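Last touched 8/8/19. If a price here disagrees with the invoice, believe the invoice.

# kikside-kit

Shopping list, budget and buying notes for the Kikside hand-held gripper rigs. The code lives in another repo. This one is for whoever has to fill in the purchase form and would like to fill it in once.

## What we're paying for

Kikside records people doing household chores with a gripper in hand and a camera on the gripper. The current block of work is clothes on beds: pick up, turn over, fold, put down. The arm that will someday do this by itself is a separate budget line and a separate argument.

The first round buys 2 rigs. Three were requested. The third was described in the meeting as "aspirational," so please stop adding it back to the sheet.

## Budget

Total approved: $1510. It covers both rigs, spares and shipping. It doesn't cover laptops, which come out of the general pot, or snacks, which come out of somebody's pocket.

| Item | Source | Status |
|---|---|---|
| Gripper linkage sets | Boonchu | ordered |
| Pivot bolts, spare bag | Boonchu | ordered |
| Wide-angle cameras | Vamier | quote in hand |
| Camera mounts | printed here | done, then done again |
| Storage cards | Vamier | quote in hand |
| Batteries and charger | Rollusex | waiting for a reply |
| Grip pads | Rollusex | waiting for a reply |
| Carry cases | none yet | see below |

Prices are in `budget.csv`. Edit them there. The last person to keep prices in two places spent an afternoon finding out which one was right, and it was neither.

## Notes by line

**Linkage sets.** Boonchu sells complete sets or loose plates. Loose plates look cheaper until you add the bolts, the hinge blocks and an evening of your life. Buy the sets.

**Spare bolts.** These are small, round and shiny, and they roll. Get the bag. Don't let anyone "optimize" this line, which is the cheapest one on the sheet and the one that stops work when it runs out.

**Cameras.** Vamier has a narrow lens in stock and a wide one on back order. We want the wide one. It bends everything near the edge and goes dark in the corners, and the training people say they can live with both. They can't live with a lens that loses the sleeve every time someone lifts a coat.

**Batteries.** Plan on 5 per rig. A session runs 30 minutes, and chargers are always in the other building. Rollusex has a pack discount that applies only if you ask for it by phone. Ask for it by phone.

**Grip pads.** Treat these as consumables and budget for replacements. Slick fabric is hard going, and the people doing the gripping will squeeze harder before they admit it's time for a new pad.

**Carry cases.** Every case we looked at costs more than the bolts, pads and mounts together. Until that changes, the rigs travel in whatever bag is closest. Towels are acceptable padding. Please return the towels.

## Things we don't buy

- Beds, bedding, furniture. We record in ordinary bedrooms.
- Clothes. Bring your own, or borrow with permission. The sheet has a line called "wardrobe" with a zero in it, and it's staying at zero.
- A light kit. It was requested, priced, admired and refused. Shoot by a window.
- A second opinion from the consultant.

## Ordering

1. Check `budget.csv` for what's left.
2. Put the request in `orders/`, one file per supplier, with the quote attached.
3. Send it to Dayana Cuautle, who signs everything over petty cash and reads the attachments.
4. Wait for the signed copy before calling the supplier. "She'll be fine with it" isn't a signed copy.

When the box arrives, open it, count the bolts and mark the line `received`. "It's in the hallway" isn't a status the script understands.

## Next round

Planning opens in November. Candidates so far:

- the third rig (sigh)
- a longer handle, for anyone with a back
- real cases, if the price drops
- more pads, whatever happens with the rest

If you want something on the list, write what it costs and what it's for. Requests that say only "would be nice" go in `orders/nice/`, a folder with excellent contents and no money.

## The kit in use
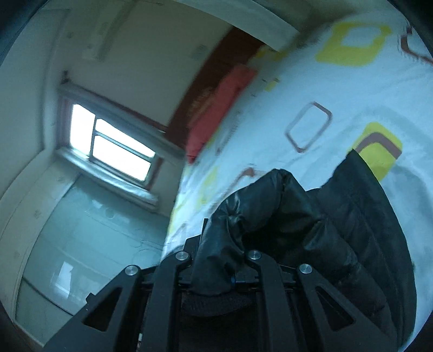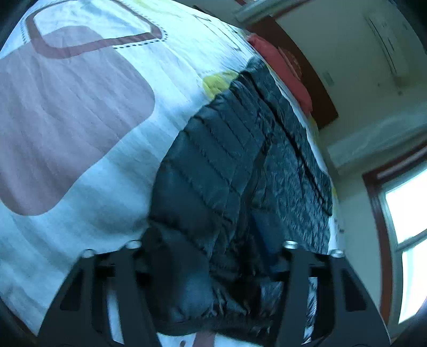 *Puffer jacket on a printed bed cover, camera on the gripper. First picture: jacket in the grip. Second: jacket spread on the bed, with a jaw on each side of its lower end.*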